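Neremari Bedding and Outerwear Storage Guide
Section 5: Putting Away Quilted and Puffer Jackets

April 2024

This section covers the seasonal storage of quilted and puffer jackets in the Neremari under-bed chest. Read Section 3 first if the chest has not been assembled. For wool coats, see Section 6. Leather and waxed jackets should not be stored in the chest.

Before you start

You will need:
One Thaler storage bag, medium or large
The cedar insert supplied with the chest
A soft clothes brush or a damp cloth
A clear flat surface at least as long as the jacket

A made bed works well. Smooth the bedspread so there are no ridges under the jacket, and take off any throws or loose cushions. On a light bedspread the outline of a dark jacket is easy to see, and so is any lint or dirt it leaves behind. If you use a table, cover it with a sheet first.

5.1 Checking the jacket

1. Empty all pockets, including inside pockets and any pocket on the sleeve.
2. Read the care label. Wash or spot clean the jacket as the label directs. Body oil left on a collar will darken over the summer.
3. Let the jacket dry completely. Press each padded band between your palms. If the filling feels cool or clumped, hang the jacket for another day and check again.
4. Look along the stitched seams for open stitches. Repair these before storage.

CAUTION: Do not store a damp jacket. Moisture trapped in the bag will cause odor and mildew, and the Neremari warranty does not cover items stored wet.

5.2 Laying out and folding

1. Lay the jacket lengthwise on the bed with the collar toward the pillows.
2. Close the main zipper to the top. Fasten any snaps over it.
3. Turn the jacket face down and pull the hem straight.

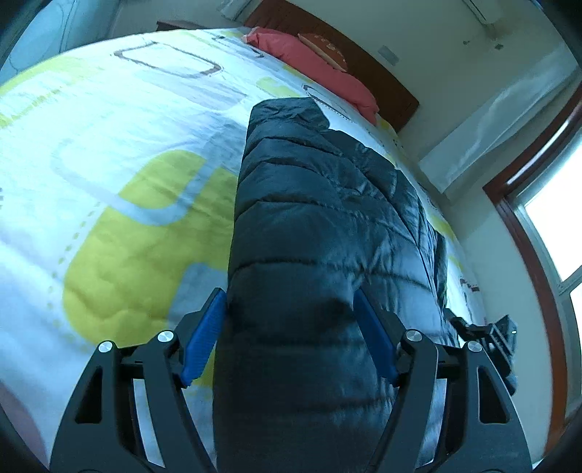 4. Bring one sleeve across the back so that it lies flat, with the cuff pointing toward the hem. Repeat with the other sleeve. The sleeves may overlap.
5. Fold each side in toward the center until the bundle is the width of the bag. Keep the edges straight.
6. Smooth out large creases with the flat of your hand, working from the collar down. Small puckers along the seams are normal and need no attention.
7. Fold the hem up to the collar. Long jackets may need to be folded in thirds.

Note: If the jacket has a detachable hood, remove it and lay it on top of the folded bundle. A hood that cannot be removed should be folded down over the back before step 4.

5.3 Bagging

1. Open the bag fully and slide the jacket in, folded edge first.
2. Press down gently to let out extra air. Stop when the bag is one-half its original height.
3. Close the bag and write the contents on the label window.
4. Place the bag in the chest with the label facing up. Put the cedar insert beside the bag, never inside it.

CAUTION: Do not use a vacuum pump on down jackets. Strong compression can break the down, and the jacket may not regain its full thickness. Jackets with synthetic filling can be compressed for up to one season.

The medium bag (Menau pattern, part 237) holds one adult jacket. The large bag (part 3000) holds two. Do not stack more than 5 filled bags in one chest or the lid will not latch.

5.4 Taking the jacket out

Remove the jacket from the bag and shake it from the shoulders. Hang it on a wide hanger for one full day. If the padding is still flat, tumble it on low heat with two clean tennis balls, provided the care label allows machine drying.

Replacement bags and cedar inserts can be ordered from Drallport using the part numbers on the inside of the chest lid.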